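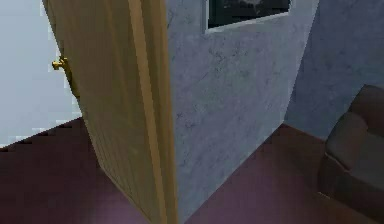
The first cover I ever bought cost me less than a sandwich, and I bought it for the handwriting. It was a plain business envelope, a bit soft at the corners, mailed from Clerngate to a seed merchant in Clenstead, and whoever addressed it had given the capital C such a grand, looping tail that it ran clear under the rest of the town's name. I didn't know what a cover was. I thought I was buying an old envelope (which I was, of course), and the dealer was kind enough not to correct me until I had paid.

That was 97 covers ago. I collect local mail between those two towns and the villages strung along the road that joins them, and I have never grown tired of it, though my family has grown tired of hearing about it. There are grander things to collect. Nothing I own would make an auction room go quiet. But a letter that traveled only a few miles has a comfortable, neighborly feel to it, and the longer I look at these envelopes the more I feel I know the people who licked them shut.

## The Plundance marks

The village of Plundance is where the trouble starts, and the fun as well. Its little post office used 3 different cancelers over the years I collect, and two of them are so alike that I mixed them up for a good long while. The trick is in the letter D. On the earlier mark it is narrow and leans a touch to the left, and on the later one it stands up straight and fat. A worn strike of the first can pass for a clean strike of the second if the light is poor, and I have paid the wrong price on the strength of it more than once.

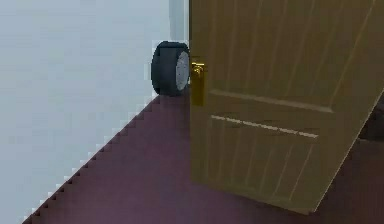
Scans have made this both easier and harder. I love being able to look over a seller's stock in my slippers, but a small scan blown up large will fool you every time, and what ought to be a smooth curve comes out as a flight of tiny steps. Look at the slanting line where the pale wall meets the dark floor, all little notches from one end to the other, and then imagine trying to judge the slope of a letter D from an edge like that! I now ask every seller for a bigger scan, front and back, and most of them are very good about it.

## Keeping them

My covers live in Mamani albums, the wide kind with clear pockets, and I won't hear a word against them – even if the binding does creak. I write my notes in soft pencil on a separate card and slip it in behind. Never on the cover itself, please. I have one lovely Plundance piece with a former owner's opinion of it inked across the back, and the opinion is wrong.

As for where to keep the albums, mine stand upright on an inside wall, away from the radiator and well away from any window. Sunlight is hard on old inks, and the violet ones go first.

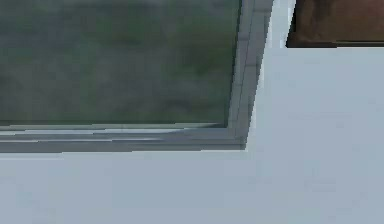 *Gray light at the window.*

People ask what they should pay. A common Clerngate cover in fair shape ought to cost you very little, and almost 200 of them must pass through the online sales in a good year. The early Plundance mark is another matter, and for a crisp one you should expect company in the bidding. I still need it on a postcard. I saw one in April, lot 172 in a long and rather dull sale, and I let it go because I had already promised myself I was finished for the month. I have thought about that postcard nearly every day since.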